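Fleltamar Household Scenes, interior doors pack: review

January 27, 2022

We bought the interior doors pack in December to collect demonstrations for a door-opening policy. The licence covers one site and the scenes load into the simulator we already run at Worlow, so no new tooling was needed. Our own recorder, Loureiro, sits on top and writes joint states, gripper commands and the head camera view at each step.

The pack has 70 rooms. Each comes with a door that swings, a latch model that can be switched off, and a set of surface textures which can be swapped by script. Start poses for the robot are not supplied. We wrote a short sampler that places the base within reach of the door and rejects any pose in collision, and most of a working day went on that. A basic version ought to be in the box.

Over the trial we kept 508 episodes and threw away 225. The rejects were mainly operator errors early on, plus a batch lost to a clock fault in Loureiro that had nothing to do with the pack. An episode counts as kept if the door ends past the set angle and the robot has touched nothing else on the way.

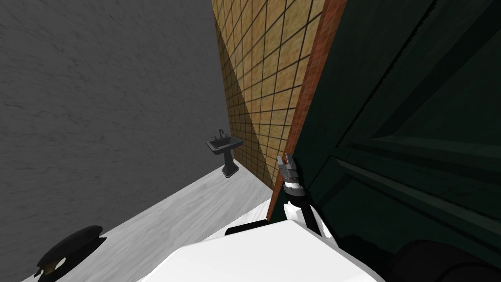 Contact is the part we looked at hardest. The door leaf and the frame are separate bodies with their own friction values, and both can be edited in a plain text file. The defaults are too grippy. A finger that brushes the frame sticks for several steps and then jumps, and the recorded forces show a spike no real door would give. The small bathroom is a fair test of this, with the gripper held almost against the edge of the green door and the reddish-brown frame right beside it, so a slight error in the wrist puts a finger on the wrong body. We lowered the frame friction and the spikes went away.

Rendering is adequate. Shadows fall across walls and floors in a believable way, and the textures hold up at the distances our camera works at. Tiled walls shimmer a little when the base turns. We left this in, as our training code blurs and crops the images anyway.

Teleoperation is smooth with one arm. With both arms active the step rate drops, and in the larger rooms the delay reached up to 5 frames, enough for operators to overshoot the handle. Turning off reflections cured most of it.

The written guide is thin. Hinge limits are given in degrees in one table and radians in the next, with no note of the change. Support at Bralside, who sell the pack, answered our query about this and sent a corrected table.

For door work with a mobile robot, the pack is worth having if someone on the team can edit contact settings – without that, the force data should not be trusted. We have renewed for the doors and will leave the drawers pack until the guide is fixed.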